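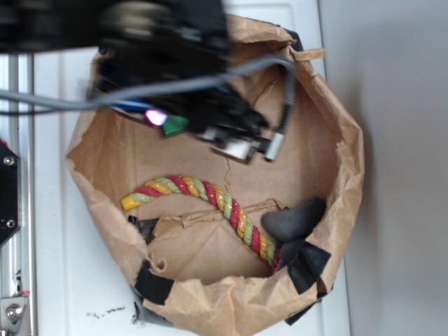 4.3 Open-day trials

The bag-picking station was shown to visitors during the Walden open day in March. The setup matched the one used in the laboratory trials of Section 4.1, except that the order of the objects was left to the visitors. Each session began with an open paper bag on the work surface, and the arm was asked to take out one object at a time. A trial ended when the object was released outside the bag or when the operator stopped the arm.

Figure 6. Gripper reaching into an open paper bag. A braided rope toy and a dark gray rubbery object lie inside; black tape is stuck along the rim and sides.

Over the day the station ran 27 sessions. Of these, 23 were completed without a stop. The other four were stopped by the operator after the gripper closed on the wall of the bag. The grasp model was the Jelter checkpoint trained on 2069 laboratory picks, with no further tuning on site. Session logs were kept in full, but visitor requests were not recorded, so object order is excluded from the analysis in Section 5.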